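Reading Light Indoors: Notes for Week 4
Introduction to Domestic Interiors, evening class, Nedatley Adult Learning Centre
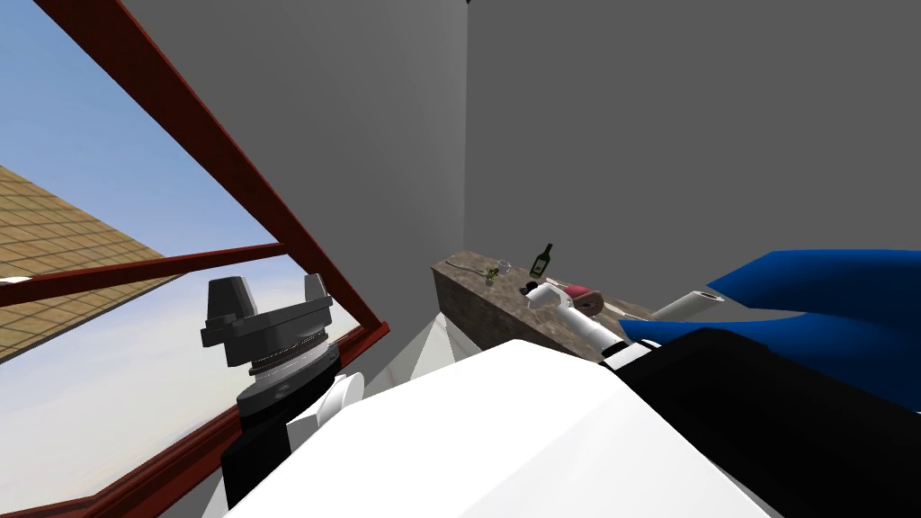 In the last class we spoke about the plan of a room, and how people move from the door to the chair and from the chair to the table. This week we speak about daylight. I have written these notes longer than usual, because several students asked me for something they can read at home slowly. Please bring a pencil, a tape measure and your own floor plan from week 2.

1. What we mean by daylight

Daylight in a room has three sources. The first is direct sun, which comes in as a patch and moves. The second is light from the sky, which is softer and comes from every part of the sky that the room can "see". The third is reflected light, which has touched something else before it arrives: the ground outside, the wall of the house next door, your own ceiling.

Most people think only of the first. They say "it is a sunny room" or "it is a dark room", and they mean whether the sun enters. But a room facing south (remember we are in Australia, so south is the side without much sun) can be a very good room for work, as the light stays almost the same from morning until late afternoon. Painters have preferred such rooms for a long time. In the northern half of the world they ask for north light, and students who read European books must be careful to turn the advice around. Michalis Fragkou, who taught this class before me, used to write a large S on the board each time he quoted from an English book.

2. The sky line and the no-sky line

Sit in a chair and look at the window. If you can see some sky from the place where your work is, that place will normally be bright enough on an ordinary day. If you can see only the building opposite, the place depends on reflected light and you will probably want a lamp.

The border between these two areas is called the no-sky line. You can find it without any instrument. Do it like this:

Put your eye at table height, which means you must crouch or sit on a low stool.
Start close to the window and move slowly back into the room.
Stop at the point where the last piece of sky disappears behind the top of the window or behind the roof opposite.
Put a piece of masking tape on the floor.
Repeat this from two or three other places along the window wall, and join the tapes.

Draw the line on your plan. Many students are surprised how near to the window it falls, above all in ground floor flats. When Amber Treloar did the exercise in her kitchen, the line passed exactly through the middle of the sink. She moved the chopping board to the other side and left everything else.

3. Height matters more than width

A common mistake is to think a wide window brings light deep into the room. A wide window gives light along the wall. A tall window gives light into the depth. As an old working rule, useful daylight reaches to about twice the height of the window head above the table. It is only a rule for first sketches and you should not use it to argue with a builder.

For the same reason, a heavy pelmet or a blind that hangs down over the top part of the glass costs you more than you expect. The upper part sees the brightest sky. If you must cover something for privacy, cover the lower half. A café curtain is a cheap and old-fashioned solution and I recommend it.

4. The walls beside the window

The eye does not like a strong jump between a bright window and a dark wall next to it. This jump is one kind of glare. You feel it as tiredness, and sometimes you don't know where it comes from. There are several ways to soften it.

Paint the window wall a lighter colour than you think it needs. People often choose this wall for the strong colour, and I understand the wish, but it is the wall which gets the least daylight on its surface and it will look darker than the sample card.

Make the sides of the opening (the word is reveal) white or nearly white. If the wall is thick, a slanted reveal is even better. In old stone houses you see this often.

Place the window close to a side wall if you are designing from the beginning. The side wall then catches the light and works like a big quiet lamp.

Grey deserves a separate word. A mid grey with no warmth in it can feel pleasant in the shop and cold at home, in particular in a room with sky light only. Before you buy a full tin, paint a board of at least 50 cm on each side. Look at it in the morning, at midday and after the lamps are on. Move it to each wall. The same paint will look like two different paints on two walls that meet at a corner, and this is normal.

5. Frames and glazing bars

Each bar takes a little light away. In a small window with many bars the loss can be important. On the other hand, bars also break up the glare and give the eye something near to rest on, so I don't tell people to remove them. Inside, a dark frame makes a sharp line against the sky and a pale frame makes a softer one. Both are correct, it depends what you want from the room. Stelios Sotiropoulos has a good collection of colour cards for timber frames and he will leave them on the back table during the break. Please put them back in order.

6. A small case: the Arasel flat

We will use this flat for the group work. It is a one-bedroom flat on the first floor, with a single window in the living room and a neighbouring building close by. The owners, who have let us use their plan, want a desk, a dining table for four and a reading chair. The living room is 17 square metres. They tell us that they have the lamp on from 2 pm in June.

Questions we will talk about together: Which of the three activities needs the place nearest the window? Can two of them share it at different hours? If the wall of the neighbour could be painted, would it help, and who would you need to ask? What would you do first with a very small budget?

Charalambos Spanos worked on the same flat last year and placed the dining table at the back of the room, under a low lamp, as the owners eat mainly in the evening. I think it is a good answer but not the only one.

7. Homework

Keep a light diary of one room in your home for 14 days. Two lines each day are enough. Write the time, the weather, where the brightest place was, and whether you switched on a lamp. Do not write what you think should happen. Write only what you saw. If you miss a day, leave it empty and go on.

Then mark your no-sky line on the plan and bring both to class. Scale 1:50 please. Last term I received several plans with no scale at all and could not mark them.

8. Reading

The course reader, chapters 5 and 6. Chapter 6 has a table of paint reflectance that is a bit old, but the method is fine. If you have time, read also the short article by Ubaldo Cocco on courtyards, which is in the blue folder in the library. It is only a few pages. The folder cannot be borrowed, but the copier beside the desk works again and takes coins.

Next week: lamps, shades and where to put the switches.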